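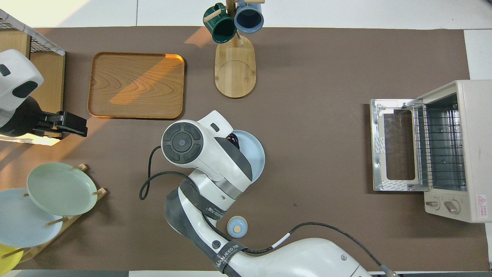 A reader wrote in after my last column to ask why anybody would collect 400 recordings of the same plate being handled when the plate, as far as she could tell, was never going to change its mind. She thought 10 would do. She signed herself Hiker, and I have been arguing with her in the shower ever since.

Hiker has a point, and it annoys me. The people who gather examples for robots love a big number. At Halthorpe, where I spent part of February watching a pair of arms learn housework, the number was 742. It was written on the whiteboard and underlined twice. I asked what was in the 742 and got a pause, then a link to a spreadsheet.

What was in it, mostly, was the same good morning over and over. Same dishes, same mat, same operator with the same steady wrist. A learner raised on that will be a genius until someone moves the dish rack.

My own view is that the boring variety is worth paying for. Let the sun come across the table. Leave the oven door open in one session and shut it in the next. Bring in an operator who is left-handed, or tired, or bad at it, and keep the takes where the plate goes in crooked and has to be fixed. Stekis, the labeling outfit Halthorpe used, threw those out as spoiled. I would have framed them — a fumble with a recovery in it teaches something a clean take can't.

Sangkhawat, a much smaller project, changes the table setup every 3 takes and complains about it constantly. Their total is embarrassing. I'd still trust their robot with my dishes first, though I'd start it on the chipped ones.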